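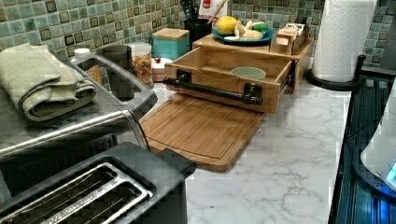 So the Litham town council wants to change how we vote on the school and library levies, and I have been grumbling about it to anyone who will stand still long enough. My sister has asked me to put it on the blog and leave her alone. Fair enough!

Quick background if you don't live here. Right now, any levy over a certain size goes on the spring ballot as its own question. You get a yes or a no, and the money goes to the thing it says it goes to. The proposal (Ordinance 36, if you want to look it up on the town site, and good luck with that search box) would roll all of them into a single question every 2 years. One yes or no for the library, the school roof, the bus to Savesberg, the whole pile.

Council member Otakar Doležal is the one pushing it, and I'll say up front that I like Otakar. I voted for him. His argument is that separate questions cost money to print and mail, and that people get tired by the bottom of the ballot and skip things. He's right about the second part. Last March the bus question passed, but 1,118 people who turned in a ballot left it blank. In a town our size that's a lot of blanks.

But I don't think the fix for people skipping a question is to take the question away. If I love the library and think the bus contract is a bad deal, what am I supposed to do with one box? I either pay for a thing I'm against or I vote down story hour. And the council knows perfectly well which way most of us will go, and that's my real beef with it. You put the popular stuff on top and the shaky stuff rides along underneath. 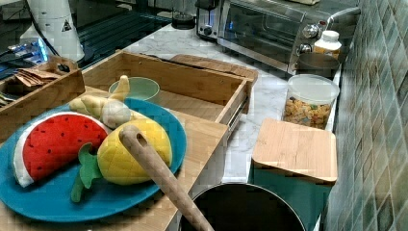 What happened at the hearing

I went, for once. I got there at 6:45 and there were maybe a dozen of us, plus Radek Sokol from the Dalton paper, typing away in the back row. Viera Slanina got up and asked how the money would be split if the combined levy came in short. Would the library take the same cut as the bus? The answer was that the council would decide "in the normal budget process," and you could hear the whole room sort of sigh.

Tarık Baysal, who I usually disagree with about everything from parking to leaf pickup, had the best idea of the night. Keep the separate questions, but move them to the front of the ballot, ahead of the uncontested races. It wouldn't cost a dime extra in printing, as far as I can tell. Otakar wrote it down, at least.

The second reading is later this month. You can sign up to speak until noon that day, and you get three minutes. If you hate talking in public (hi, same), the clerk takes written comments too, and they go in the packet the council members get. Mine is already in. It was longer than it needed to be, and I spelled ordinance wrong in the subject line.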